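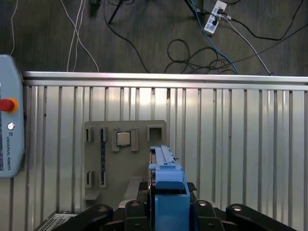 3 min read

About Janel

Janel is a small newsroom that covers policing and public events: who gets to march, who gets to stand along the route in uniform, who pays for the overtime, and what happens to the promises once the barricades are back in storage. We started because we were tired of reading the same press release under different headlines.

Most coverage of police and city events follows a pattern. The department puts out a statement. An organizer puts out another. Somebody calls it a "productive conversation," and the story is over by dinner. We don't think a statement is news. It might be where a story begins, if you go and ask for the contract, the staffing plan or the complaint file, and then ask again when the first request gets lost.

Luuk Dijkstra and Bram Geerts run the place. Luuk edits. Bram handles records requests and keeps the log of which agencies have answered, which haven't, and which sent us 270 pages of blacked-out email and called it a full response. We have 8 regular contributors, all paid, most of them part time. A few came from daily papers and a few from legal aid. One used to write the sort of department newsletters we now complain about.

What we cover

Parades, festivals, vigils, protests and street fairs, and the rules that decide how they are policed. Permit fees. Private security firms hired to fill in when officers are told to stay away, and whether anyone checks their training. Bans on uniformed groups, and what those bans look like a year or two later, when the cameras have moved on and the wording has quietly changed.

We are asked a lot whether we are for or against having police at these events. The people who work here disagree about it, sometimes loudly. Readers on both sides have told us we're in the pocket of the other one. We take that less as a compliment than some editors would. You can annoy everybody and still be wrong.
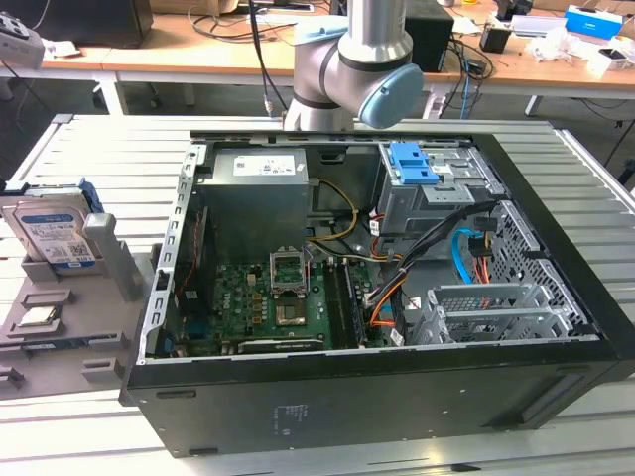

How we pay for it

Over 2,000 readers give us money each month, mostly in small amounts. The rest comes from a grant from the Sakenar Fund, which has no say in what we publish and has asked for one only once. (The answer was no, and they renewed.) We take no money from police unions, city agencies, event sponsors or political campaigns.

We also license our permit database, Datimine, to a few other local outlets. It is useful, but it is only as good as the paperwork cities hand over, and some of that paperwork is terrible. Treat any total you see in it as a starting point. We do.

Corrections

If we got something wrong, tell us. Corrections go at the top of the story within 24 hours of our confirming the error, with the old wording left in so you can see what changed. We don't make silent edits, and we keep a full list of corrections going back to our first October. It is longer than we'd like.

Anonymous sources

We use them sparingly. "A source familiar with the planning" can mean almost anybody, including a press officer who would like to sound more interesting — so if we can't tell you at least what kind of job the person has, we usually leave the quote out.

Write to us

Tips, documents and complaints can go through the contact form or by mail to our office in the Kwok Building, second floor. Please don't send originals. Bram reads everything that comes in, though he may take a while to reply.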